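SLIDE 1 – title, don't read it out
Thank Zulkifli Harahap for the invite. Water. Phone off.

SLIDE 2 – terrazzo is back, and it's on everything
Pattern on the walls in all three. Let them look, count to five. 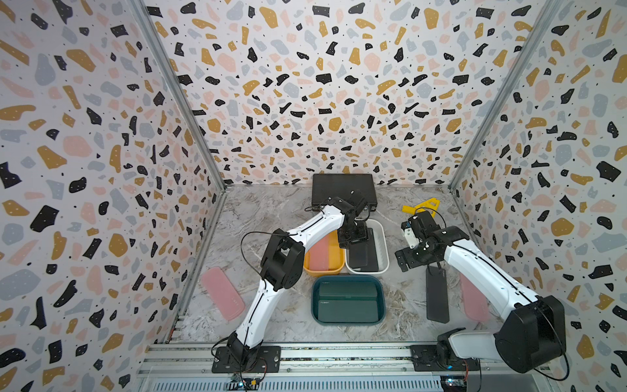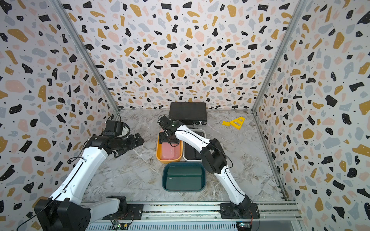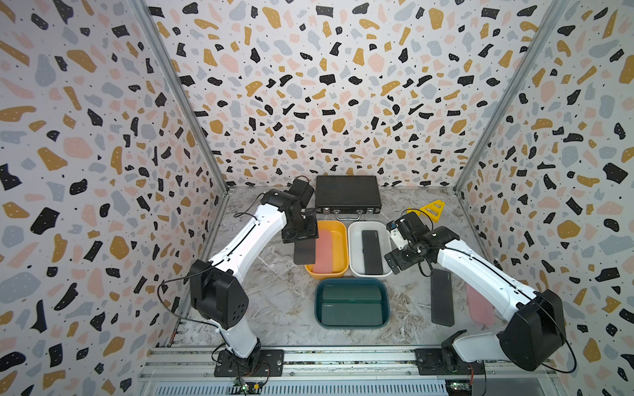

SLIDE 3 – where it came from
Leftover marble chips, workers' terraces. Cheap floor, scraps nobody wanted. Go slow here, people like this part.

SLIDE 4 – real vs. printed
Poured floor in the Renness lobby – ground down twice, then sealed. Printed paper: up in an afternoon. I like both, say so early or I get the question anyway.

SLIDE 5 – the Bjarnason house
1166 square feet, 2 colors of chip. Owner wanted 30. Tell teh sample board story, keep it short!!

SLIDE 6 – chip size
Big chips, big room. Small hallway = small chips. Istau kitchen got this wrong (my fault, own it). Pass samples round, get them BACK this time.

SLIDE 7 – care
No vinegar. Say it again. Mild soap, soft mop, reseal when water stops beading

If over 50 min skip to Ivari stairs. Questions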